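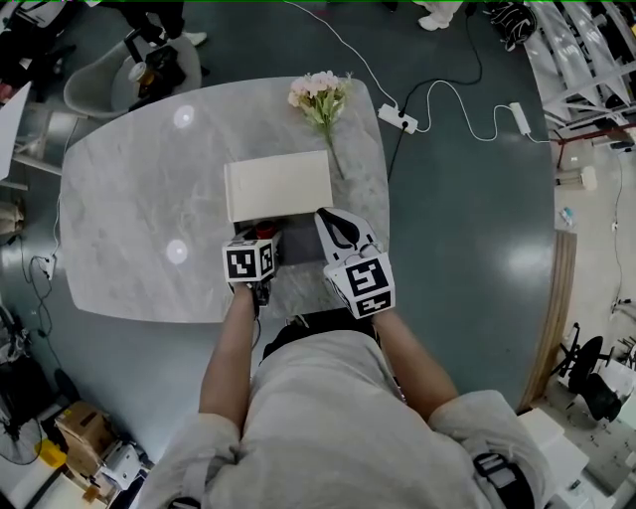 Hand grippers over the marble table, box and flowers task

holger_r
I make demos for Brarnolent with two hand grippers, 46 good ones until Monday. My question: do you keep the same speed in every demo, or is it better to vary?

nogueira_fan
Same speed. We had 200 demos with mixed speed and the policy was hesitating before each grasp.

Afia Z
I don't agree. Vary the start position and the speed a little, but never the order of the steps. And keep the marker cubes in view of the head camera, otherwise you lose the track.

holger_r
Thank you both. The bottle gives me more trouble than the box. From the gripper side:

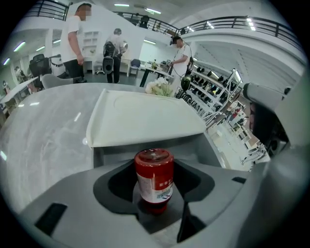 Re: bottle trouble

nogueira_fan
Your bottle is glossy. I would use a matt one for the first 5 sessions.

Afia Z
Why? The robot must meet glossy things later. Just close the fingers slower.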